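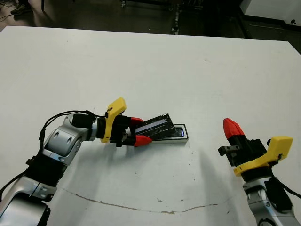 Section 4. Recording a Task by Remote Control

4.1 Purpose

This section describes how an operator records demonstrations on the Stosano two-arm station. It applies to tasks in which one arm lifts a part from a device, or places a part onto it, while the other arm waits or assists. Installation of the arms is covered in Section 2, and calibration in Section 3. Both must be complete before recording begins.

4.2 Before You Start

1. Confirm that the emergency stop is within reach of the operator and has been released.

2. Check that the tabletop is clear of tools, packaging and parts that do not belong to the task. Small marks on the surface do not affect recording and need not be removed.

3. Inspect the fingertips of both grippers. Replace any fingertip that is torn or turns on its mount when pushed by hand.

4. Follow each arm cable from the wrist to the base. The cable must have enough slack for the elbow to bend fully. It must not pass between the gripper fingers at any point in the arm's travel.

5. Place the device flat on the table where both arms can reach it. If the device has its own power supply, switch it on before the first recording and leave it on for the whole session.

CAUTION: Keep hands, sleeves and hair out of the area between the arms whenever the motors are powered. A second person may stand beyond the far edge of the table but may not reach across it.

4.3 Starting a Session

1. Switch on the control unit and wait for the Ready message.

2. Log in to the Huanca recording program with your operator number.

3. Select New Session and enter the task name exactly as it appears on the task sheet. Recordings filed under different spellings are treated as different tasks.

4. Set the gripper force to 40 percent. Parts with a display or other glass surface must not be gripped above this setting.

5. Take hold of both hand controllers and press the two side buttons together. The arms will move to the start position. Do not move the controllers until this motion has ended.

6. Open and close each gripper once to confirm that left and right are not reversed.

4.4 Recording a Demonstration

1. Press the foot pedal once. A single tone marks the start of the recording.

2. Bring the working arm over the part at low speed. Turn the wrist so that the fingertips meet the part squarely on opposite sides.

3. Close the gripper gradually. Stop when the part is held and does not slip.

4. Raise one end of the part first, then lift it clear of the device. A straight vertical pull may drag the device with it.

5. Hold the part still for two seconds.

6. Lower the part into the position given on the task sheet and open the gripper fully before backing away.

7. Press the foot pedal again. Two tones mark the end of the recording.

Note: An arm that is not needed for a step should be kept open and to the side, with bare table between it and the device. It should not be returned to its rest position during a recording, as the extra motion becomes part of the demonstration.

Note: Corrections are permitted. If the first grip is poor, open the gripper, adjust and try again without stopping. If the part falls from the table, end the recording and mark it Rejected.

4.5 Reviewing and Saving

1. Play back each recording in full before saving it.

2. Mark the recording Accepted if the task sheet was followed from start to finish. Mark it Rejected if a person entered the work area or if either arm stopped on a fault.

3. Enter a remark for any accepted recording that lasts longer than 68 seconds.

4. Save the file. The program sends saved files to the Nanberg server at the end of the session.

A standard task set consists of 285 accepted recordings. Sets may be divided among several operators, provided that each operator logs in separately.

4.6 Faults During Recording

Arm stops and the message Joint Limit appears: release both side buttons, return the controllers to their cradles and select Recover. Discard the recording.

Gripper does not close fully: check for debris between the fingers. With the motors off, move the fingers by hand through their full range.

Arm lags behind the controller: end the session and restart the control unit. If the delay remains, contact Mondstead Service and give the station number printed on the control unit.

WARNING: Do not attempt to free a trapped part by hand while the motors are powered. Press the emergency stop first and support the arm before opening the gripper.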